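Part 2: Laying out and filling the cup

1. Spread your stems out on the table before you pick a cup. I like to keep the red ones together as a bunch.
2. Fan the heads gently with your fingertips — fabric petals crease if you pinch them.

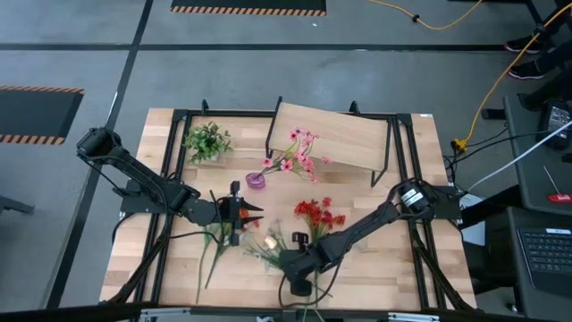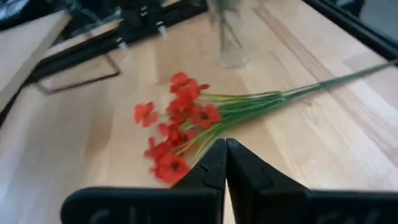
3. Hold the bunch low on the stems and lower it into the cup, tallest bloom to the back.
4. Turn the cup a little and fill any gaps with greenery.

Note: I trim mine to 32 cm, but leave yours long until you've tried them in the cup!

Caution: stem ends have wire in them. Keep the offcuts away from little kids and pets.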